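4.3 Preparing a Shared Work Table

This section applies to all rooms fitted with the Plusten table set. It is to be read together with Section 4.2 (Assembly of the Table) and is to be completed before the room is released for general use.

1. Confirm that all four levelling feet are in contact with the floor. Adjust with the 8 mm key supplied.

2. Position the table so that a clear passage of at least 50 cm remains between the table edge and any wall.

3. Check that wall-mounted plates and switches can be reached without leaning across the table.

4. Wipe the tabletop with a damp cloth and neutral cleaner. Allow it to dry for 20 minutes before placing anything on it.

5. Set potted plants at the perimeter of the room. Saucers must be used under all pots.

NOTE: Scuffs and smudges on white painted walls may be removed with a soft sponge. Do not use abrasive pads – they leave a permanent shine on matte finishes.
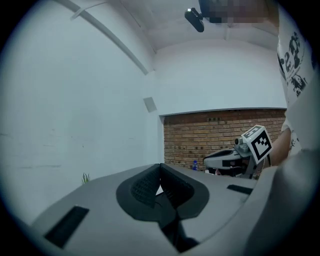
Drinks are permitted at the table in closed containers only. Open cups and mugs are to remain in the kitchenette. A small plastic bottle with a screw cap is acceptable, and the bottle with the blue cap shows the size intended; larger jugs and flasks should be kept on the side shelf. Where several people share a table, each person should mark their own bottle with a name or initials. Unmarked bottles left at the end of the day will be emptied and recycled.

CAUTION: Do not place liquids on or beside the cable cover. If a spill occurs, switch off the table supply at the wall before wiping the surface.

6. Return small loose items to the tray at the end of each session. The tray holds a maximum of 8 kg.

7. Wipe the tabletop again and push in all chairs.

8. Record any damage to the surface or edging on Form T-40 and forward it to Ilse Brinkmann, Facilities. Replacement edging is stocked in the standard grey colour only. Other colours must be ordered through Vorero and are charged to the requesting department.

NOTE: Levelling feet should be rechecked each September, and whenever a table has been moved to another room.

For tables with the folding extension, continue to Section 4.4.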